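Group visit to the Jinum automation open day: what should we expect?

Posted in Visits and Demonstrations, February 2021
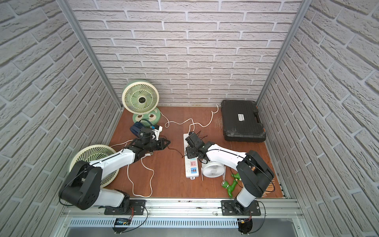

Our adult education center has been offered places at the Jinum open day, and I am responsible for the arrangements. The program lists a session on two-arm work with household items such as fans, power strips and cables. We would be grateful to know how long the session lasts and whether visitors may operate the arms.

Posted by: Twal Learning Office

Our group attended in October. The two-arm session ran for nearly 140 minutes, including a talk on why loose cables are difficult for a gripper to handle. Visitors did not operate the arms. Staff did repeat a task on request, and our members found this more useful than the talk. Groups are divided into parties of 5, so please send your list in advance.

Posted by: Foltov Visits Desk

I believe you can try the controls, but that may have been the Predex event. Parking was poor.

Posted by: predex_visitor

The reply above does refer to Predex, where a practice arm is provided. At Jinum, questions are taken at the end of each task. Please ask for seats near the front if any member has limited sight.

Posted by: Regional Visits Help

384 views | 2 shares

Related items
Booking a group place at Predex
Step-free access at Jinum
Visit report form for learning centers

Contact us | Copyright Regional Visits Help | Back to top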